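So we have a kitchen now! It has an oven, a sink, a microwave and a range hood, and the whole thing would fit a four-year-old. I've wanted the club to try something like this ever since we finished the line-following cars in June, and it finally came together in the back half of the Padeo makerspace.

The project is called Moschos (don't ask, it won the vote by a mile) and the idea is simple to say out loud. The arm has to work its way around a toy kitchen and do what it's told — turn this, open that, put the thing in the sink. We're entering it in the Plestano student showcase, where each team gets 38 points just for the knob task, so guess what we've been working on. 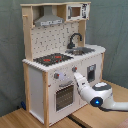 Posted by Arix club blog on October 5, 2019

Knobs are so much harder than I expected! The kitchen has two on the front, above the oven door, and we picked the one nearer the middle to start with. You want the fingertips close enough to get a grip but not so close that they shove the panel, and a few millimeters off means you're pinching air. Our first plan was to write out every position by hand. After 50 tries and a lot of groaning we switched to guiding the arm through the motion ourselves and saving that, and the mood in the room got a whole lot better.

Now we're recording runs. The goal is 200 for the knobs before we touch the oven door, and then 500 for everything together (my thumbs hurt just typing that). I also want to try the faucet at some point, though I got outvoted on doing it first.

Next meeting we're moving the kitchen a little between runs to see how badly things fall apart. Bring snacks, and please bring the good tape, the blue stuff leaves gunk on the floor.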